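How a Robot Hand Picks Up an Apple

You can pick up an apple without thinking about it. Your eyes find it, your arm reaches out, and your fingers close just enough to hold on. A robot has to be taught each of those jobs.

Bai is a robot arm kit made by a company called Jidico. Schools can buy it or borrow it, and it is meant for students in Grade 4 and up. The arm bolts to a table. At the end of it are two fingers that open and close, called a gripper. Two fingers may not sound like many, but they work much like your thumb and pointer finger when you pinch something.

Bai also has a small camera near its gripper. As the arm moves, the camera moves too, so the robot always gets a view of what is close to its fingers. You could try this yourself by looking at your desk through a cardboard tube and moving only your hand and the tube together.

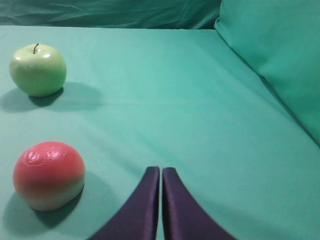

Toy fruit is good for practice. It doesn't rot or leak juice, and it can be dropped many times. A plain cloth under the fruit helps as well. When the cloth is one colour and the fruit is another, it is easier for the robot to tell where the fruit stops and the table starts.

Shape matters. A round apple can roll away if one finger touches it before the other. The robot has to line up so there is a finger on each side, then close both at the same speed. If it squeezes too lightly, the apple slips. If it squeezes too hard, a real apple would bruise.

Bai learns by copying. A person moves the arm through the job by hand, and the computer saves every move. This is called a demonstration. Jidico's practice set, named Rullham, comes with 3,000 saved demonstrations, and your class can add its own.

What comes in the box

One arm with a two-finger gripper
One camera
One power cord
24 activity cards
A teacher's guide, 209 pages long

You will need a computer and an adult to help bolt down the arm. Keep your own fingers away from the gripper while it is moving, and learn where the red stop button is before you start.

Schools can book a kit through the Wasaditz lending library. New bookings open in March.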